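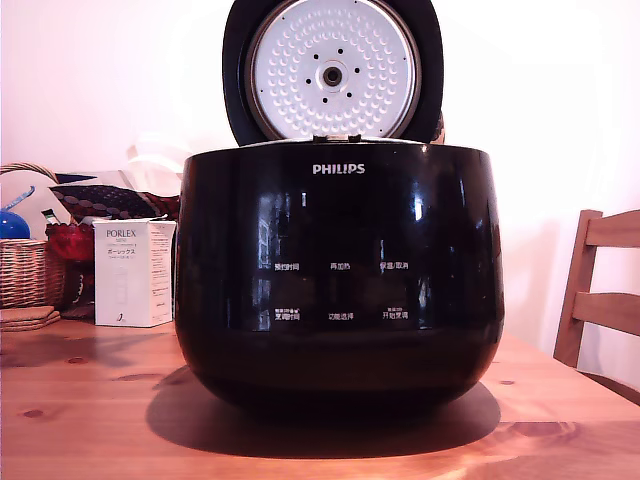
Figure 1. A Philips electric rice cooker with the lid open.

Week 3: Starch, water and heat

These notes go with the Friday lecture and the Brotby kitchen lab. Read them before the lab. The reading for this week is the Pramanik chapter on cereals, up to the section on bread.

1. What starch is

Starch is how a plant stores glucose. It is laid down in granules, and each granule holds two kinds of molecule. Amylose is a long, mostly straight chain. Amylopectin is much larger and heavily branched. The balance between them varies with the grain and the variety, and it explains a good deal of how a cooked grain feels in the mouth.

Long-grain rices tend to be higher in amylose and cook up separate. Short-grain rices are lower and cling. Glutinous rice has almost no amylose at all (it has no gluten either – the name refers to the stickiness).

2. Gelatinisation

Raw granules don't dissolve in cold water. They take up a little and stay intact. With heating, the ordered regions inside the granule loosen, water moves in and the granule swells. Some amylose leaks out into the surrounding liquid, which thickens. For most rices this happens somewhere between 60 and 80 degrees Celsius.

Sugar raises the temperature needed, as it competes for the water. Acid breaks chains down, so a sauce with a lot of lemon juice added early will be thinner than expected.

3. Retrogradation

On cooling, the chains line up again and push water out. Amylose does this within hours, amylopectin over days. Leftover rice goes firm in the fridge for this reason, and reheating with a splash of water partly reverses it. Staling in bread is largely the same process – it is faster in the fridge than on the bench.

4. For the lab

Work in pairs. Each pair weighs out 50 g of rice, rinses it 3 times and keeps the rinse water. Set aside 2 samples of the cooked grain, one covered at room temperature and one chilled, and compare the texture after 20 minutes. Tasting is not part of this lab.

Write-ups go to Kobina Asante by 20th October. Questions about the marking should go to Callum Tunstall. Covered shoes are required, and long hair must be tied back.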